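# Kurmont mailer boxes, the flip-lid ones

I post a lot of odds and ends (chargers, cords, the bits that go with old gear), so I finally caved and bought a bundle of 40 for $52. Colour me pleased, mostly!

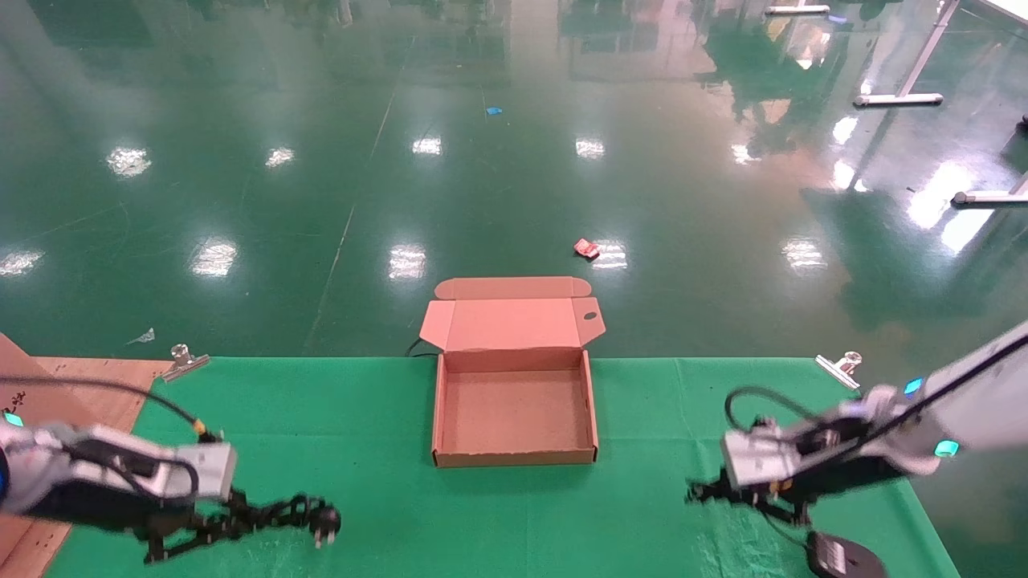
## What I like

The lid folds right back and stays standing up behind the box, so I've got both hands free for packing. There's a decent long tuck flap, and I love the pinkish tan inside the lid — much nicer to open than plain brown. A coiled power cord and plug go in without any wrestling.

## What I don't

The walls are pretty low. Anything chunky and you'll want the deeper Tasside ones, which cost more and take forever to fold. My first few Kurmonts had stiff creases too, and I tore a flap being impatient. My fault, but still.

I've used Radetti boxes since May and these are sturdier. Four stars from me, and I've already ordered more.

— Natanael Rocha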